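Teaching by the handful

The woman who runs the home tasks programme at Toson starts talking before I've got my coat off. "Folding is the best one," she says. "Everybody thinks they know how they do it, and then you put a gripper in their hand and they have to think about every pinch!"

Her team of seven works out of Udstead, and they've been showing robots how to tidy since August. She used to drive an arm by remote control (which she still loves, lag and all), but a tool you simply hold suits bedrooms far better.

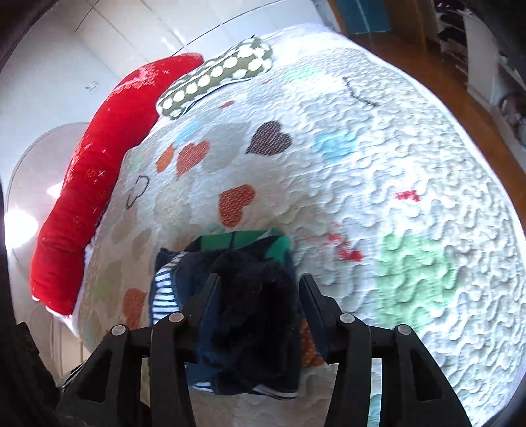

How long does one demonstration last?

Folding a single garment is usually over in 15 seconds, and a good session gives the team 80 of them.

I ask what makes a good teacher. "Slow hands," she says at once. "And you let the mistakes in. If a sleeve slips, pick it up again and carry on – the robot needs to see that bit too."

Next they'll try the same clothes on two different beds, one soft and one firm, and she's already arguing with colleagues over who gets to go first. "I've asked for the soft one," she says. "It's much harder, I can't wait."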